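Kutlow Residence Hall
Laundry and Linen Service: Frequently Asked Questions

Residents are asked to read this page before contacting the front desk. It applies to all rooms in the Main Building and the Mladenović Wing.

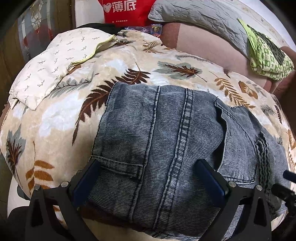

Using the Laundry Room

Where is the laundry room?

The laundry room is on the lower level of the Main Building, next to the bicycle store. Residents of the Mladenović Wing may reach it through the covered walkway without going outside. The door opens with the same key card used for your room.

What are the opening hours?

The room is open from 6:00 a.m. to 11:00 p.m. every day. The last wash must be started by 9:30 p.m. Machines still running at closing time will finish their cycle, but the contents cannot be collected until the next morning.

The room closes on Friday from 9:00 a.m. to 11:00 a.m. for cleaning.

How do I pay?

Payment is made through the Videro laundry account that is opened for you at check-in. Credit may be added at the terminal beside the door or at the front desk. The machines do not accept coins. Unused credit is returned when you move out, provided that you complete the refund form before handing in your key card.

Can I reserve a machine?

Washers may be reserved through the Videro account up to two days ahead. A reservation is held for 20 minutes. After that time the machine is released and any resident may use it. Dryers cannot be reserved.

May I use my own detergent?

Yes. Liquid and powder detergents are both permitted. Please do not use dye, bleach tablets, or any product intended for outdoor equipment. Residents who wish to dye fabric should make other arrangements, as residue can affect the next person's clothing.

What happens if I leave my laundry in a machine?

If a cycle has ended and other residents are waiting, staff may move the contents to one of the numbered shelves. Items left on the shelves for more than three days are taken to the lost property room. The residence does not accept responsibility for clothing left unattended.

Washing Different Items

How should I wash jeans and other denim?

Turn denim inside out, close all zippers and buttons, and choose a cold cycle. New dark denim should be washed alone for the first two or three washes. Line drying is recommended, as high heat may cause shrinking. Drying racks are available in the room at the end of the lower corridor.

Can I wash a fleece blanket in the machines?

A single fleece blanket may be washed in any of the large washers on a gentle cycle. Do not add fabric softener, which can flatten the pile. Tumble dry on the lowest setting or hang the blanket over two rails of a drying rack. Thick comforters are too large for the machines and should be given to the linen service.

Are there items that may not be washed here?

The following may not be placed in any washer or dryer:

Rugs or bath mats with a rubber backing
Shoes, including canvas shoes
Pet bedding
Anything that has been in contact with paint, fuel, or solvents
Pillows filled with foam

Is hand washing allowed in the rooms?

Small items may be washed in the bathroom sink. Wet clothing must not be hung on radiators, lamps, or the sprinkler pipes. Clotheslines may not be fixed to the walls or window frames.

The Linen Service

What is included?

The linen service is included in the rent. Each resident receives two sheets, two pillowcases, one mattress cover, and two towels. Linen is washed by our outside contractor, Dravolov, and is delivered in sealed bags.

When is linen changed?

Linen is changed every two weeks. The schedule for your floor is posted beside the elevator. Place used linen in the blue bag supplied and leave it outside your door before 8:30 a.m. on the day shown. Bags put out later will be collected at the next scheduled change.

Can I use my own bedding?

Yes. Residents may use their own sheets, blankets, and pillows at any time. Personal bedding must not be placed in the blue bag. Dravolov sorts all items together, and personal articles cannot always be traced once they have left the building. It is advisable to label your own bedding with your name and room number.

How do I have a comforter cleaned?

Bring the comforter to the linen counter, Room 413, between 4:00 p.m. and 6:00 p.m. on any weekday. You will be given a receipt. Cleaning normally takes one week, and longer in December, when the contractor works reduced hours. There is a separate charge for this service, which is deducted from your Videro account.

Will I be charged for stained or damaged linen?

Ordinary wear is not charged. A charge may be made for linen that is torn, burned, or permanently stained by hair dye, ink, or candle wax. The amount is based on the cost of replacing the item. You will receive written notice before any charge is applied and may ask for a review within ten days.

May I opt out of the linen service?

Residents may return their linen set at any time. The rent is not reduced in this case. To rejoin the service, complete a linen request at the front desk. A new set is usually ready the following working day.

Lost and Damaged Property

I have lost an item of clothing. What should I do?

First check the numbered shelves in the laundry room and the space behind the dryers. If the item is not there, ask at the front desk for access to the lost property room. Please be ready to describe the item, including its color, size, and brand if known.

How long is lost property kept?

Clothing and bedding are kept for 35 days. After that period, usable items are given to a local charity shop. Wallets, keys, and electronic devices are kept in the office safe and are recorded separately.

A machine damaged my clothing. Can I make a claim?

Claims should be made in writing within two days of the wash. State the machine number, the time of the cycle, and the nature of the damage, and keep the item for inspection. Where a fault in the machine is confirmed, the residence may pay up to $125 for each claim. Claims are not accepted for items washed against the instructions on their care label.

How do I report a fault?

Write the machine number on a fault card, available in the holder by the terminal, and hand it to the front desk. In the event of a leak or a burning smell, press the red stop button on the wall and call the duty line at once. Do not attempt to open a locked door or move a machine.

If a washer stops during a paid cycle, the cost of the cycle will be returned to your account after the fault has been checked.

Other Questions

Are irons provided?

Two irons and two ironing boards are kept in the laundry room. They may not be taken to the rooms. Personal irons are not permitted in the Main Building. They may be used in the kitchens of the Mladenović Wing, where suitable outlets have been installed.

May visitors use the laundry room?

Overnight guests who have been registered at the front desk may use the room when accompanied by their host. Other visitors may not.

Is help available for residents with limited mobility?

Yes. One washer and one dryer are front-loading and set at a lower height. Residents who cannot carry linen to and from their room may request collection and delivery at no charge. Requests are made on the support form and remain in effect until the end of the lease.

Where can I send a question that is not answered on this page?

Questions may be left in writing at the front desk or sent through the message page of your resident account. The desk replies to most messages within two working days.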